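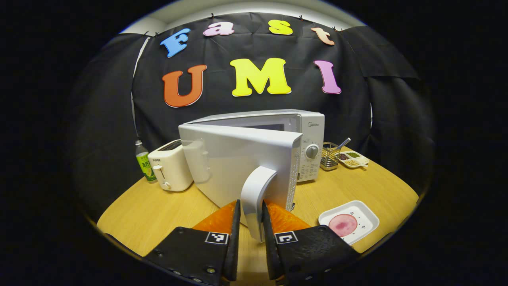
Gripper fingers with orange pads at the handle of an open microwave door.

Lirmont opens order book for hand-held gripper kits and publishes planning guide for buyers

Lirmont will begin taking orders in July for Ponuvis, its hand-held gripper kit for teams that record everyday tasks and use the recordings to train robot arms. The company is also releasing a free planning guide for labs, schools and small manufacturers that are setting equipment budgets for the coming year.

A single Ponuvis kit is priced at $2,000. The price covers the gripper body, one pair of fingers, a spare set of soft pads and a carrying case. The camera is sold separately, as many customers already own one. Replacement pads are $111 a set.

The planning guide grew out of questions from early customers, most of whom had budgeted for the gripper and left out nearly everything else. It lists table space, lighting, storage drives, spare parts, household appliances and staff hours as separate lines, with a blank column for local prices.

"People spend weeks comparing grippers and then find they have no money left for a microwave or a second hard drive," said Musa Bashir, head of sales at Lirmont. "We would sooner sell someone one kit and have them use it every day than sell them four that sit in a cabinet."

Kitchen work takes up the longest chapter. Appliance doors pull hard on the fingers and wear pads faster than picking up light items, so the guide tells buyers to order extra pads if doors and drawers are a large part of their plan. It also recommends buying ordinary store appliances in more than one style, and setting aside money to replace them.

Ogunleye, a contract assembly firm, used a draft of the guide before placing its first order. Its purchasing lead, Thịnh Lý, said the firm cut its opening order to 2 kits and moved the difference into operator training.

"The training line was the one we had wrong," Lý said. "We had put down an afternoon. It needed about two weeks."

Kits will ship from the Wusov warehouse in the order payments are received. The first production run is limited to 101 units. Buyers who need a formal quote for a grant or a purchase order can request one before ordering opens, and quoted prices will be held for 2 months.

The planning guide and the quote request form are available from the Lirmont sales office.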